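Household tidying by machine

Household tidying by machine is a branch of service robotics that deals with picking up, moving and putting away objects in a home. Vacuuming and lawn mowing have been automated for many years, but tidying remains mostly at the research stage.

The main difficulty is variety. Factory parts come in known shapes and positions, while household things are soft, folded or made of several joined pieces. Roel Kuipers divided the chores into four groups – carrying, sorting, folding and wiping – and considered folding the hardest. In the Fallum trials, which ended in September, a two-finger arm was given 50 tasks in a furnished flat and completed 44 of them, but over nine minutes were needed for the slowest. Vandana Negi has argued that such results say little about homes where the furniture is moved every day.

Objects with thin frames and padding are a special case. The fingers can hold a tube well, but the rest of the object may swing or turn when it is lifted.
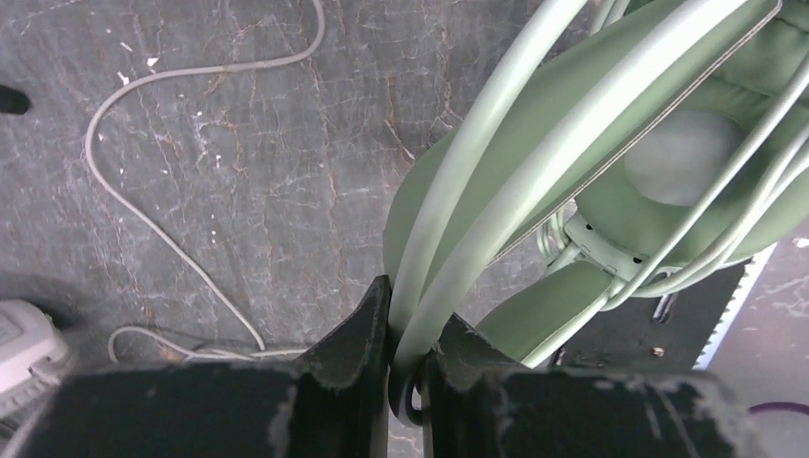 Gripper fingers closed around part of a green tubular frame with padded fabric.

As of October 2024, no general tidying robot was in common household use.

See also: Domestic robot; Robot gripper; Home automation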